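To: Assistive Technology Procurement list
From: Njoroge Lema
Date: 23 Apr 2025
Subject: Re: Can we put dishwashing in the tender yet?

Dear colleagues,

Thank you to Upendo Urio for raising the question of kitchen tasks ahead of the Korkholm tender. I reproduce the relevant part of that message and reply beneath it on behalf of the evaluation group.

> The draft specification lists "washing up and putting away" as a
> desirable function for any household machine supplied to the
> Korkholm units. Two of our member organisations have asked whether
> this is realistic. They do not want to score vendors on something
> no vendor can deliver, and they do not want to leave it out if the
> field has moved on since the last round.
>
> Could the evaluation group advise on (a) whether any humanoid or
> two-armed platform can be relied upon to handle ordinary crockery
> at a sink, and (b) what wording would be fair to vendors and useful
> to residents?
>
> I would also appreciate a view on whether the cup task used in the
> Nandumness protocol is too easy. Several people have told me it
> looks trivial on paper.
>
> Upendo Urio

On point (a), the short answer is no, with qualifications that matter to the wording. The evaluation group does not at present consider any two-armed platform suitable to be left unattended at a household sink. We do consider that certain parts of the work can reasonably be specified and tested, provided they are described separately.

On the question of the cup, members who have not attended a session may find it helpful to look at the task from the working side of the counter. The protocol calls for a double sink, a rod-type drying rack set in or over one basin, and a single light-coloured cup. The machine's hand must come in near the rack, take hold of the cup and lift it clear without shifting the rack.

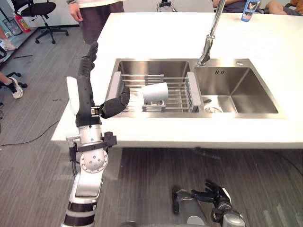 Why the cup task is retained

A person clearing a rack makes several judgements without noticing them. A cup on its side offers a curved wall, an open rim and very little to push against. Rods give way to nothing but leave gaps into which a fingertip may pass. The faucet occupies the space above the divider, so a hand crossing from one basin to the other must go around it. Brushed steel also reflects the room lighting, and depth estimates over a reflective basin should be treated with caution until a vendor has demonstrated otherwise.

Robel Admasu has asked that we also record a point about reach. The forearm and hand of a humanoid platform take up considerably more room over a basin than the cup does, and the thumb is often the part that arrives first. Vendors are inclined to quote fingertip precision. For the purposes of the tender, we would prefer a statement of the clearance required by the whole hand, thumb included, when the arm approaches from the front of the counter.

The protocol does not fix which way the cup faces. The open rim may point toward either end of the rack, and the evaluator is free to choose. This was debated at length when the document was drafted. Shabani Kombo argued for a single orientation in the interest of comparability, and Wekesa Obura argued that residents do not set their cups down to a standard. The second view prevailed, and the group sees no reason to reopen the matter.

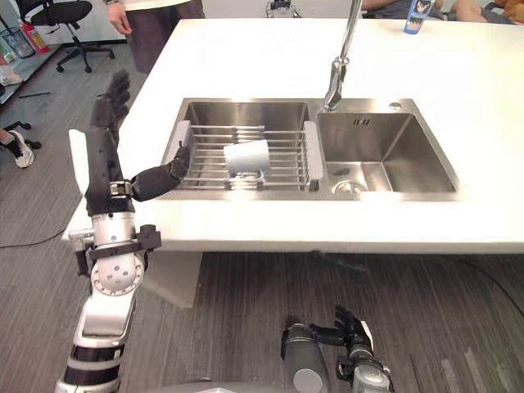 Cup on its side on the rack, open rim to the left; the left hand's thumb extends over the end of the rack.

The same clause applies to the approach. A vendor may use one hand or two, and an arm that is not engaged in the lift may be held wherever the vendor wishes, so long as it stays clear of the basins. We have had complaints that this favours larger machines. We accept that it may, and we would welcome a proposed amendment in writing.

Recommended wording

In reply to point (b), the group suggests that "washing up and putting away" be struck from the draft and replaced with the following four items, each scored on its own:

1. Removes a single unbreakable cup from a drying rack, the orientation of the cup being chosen by the evaluator.

2. Places the cup upright on the adjoining counter.

3. Returns the cup to the rack without displacing the rack.

4. Stops safely when a person reaches into the work area.

Washing itself should be left out of this round. Wet crockery, detergent and running water each raise questions of grip and of electrical protection that the Nandumness protocol was never designed to answer, and the Korkholm units do not have the staff to supervise them. Glassware and knives should be expressly excluded.

Members will recall that the Tostel submission in the previous round ran to 160 pages and gave a single paragraph to kitchen work. We would ask that vendors supply continuous, unedited recordings for each of the four items, including unsuccessful attempts. A highlight reel should receive no marks.

On cost, the group has no objection to the Mwakyusa proposal that a unit's existing counter and sink be used for acceptance testing -- provided the rack is of the same general type as that used in the protocol. The allowance of $3,531 for test fixtures could then be reduced to $771, leaving the balance for evaluator travel.

Comments on the four items should be sent to the list, with the item number in the subject line. Objections to item 4 should come to me directly, as the safety text is shared with another specification and cannot be changed by this group alone.

Yours sincerely,

Njoroge Lema
for the evaluation group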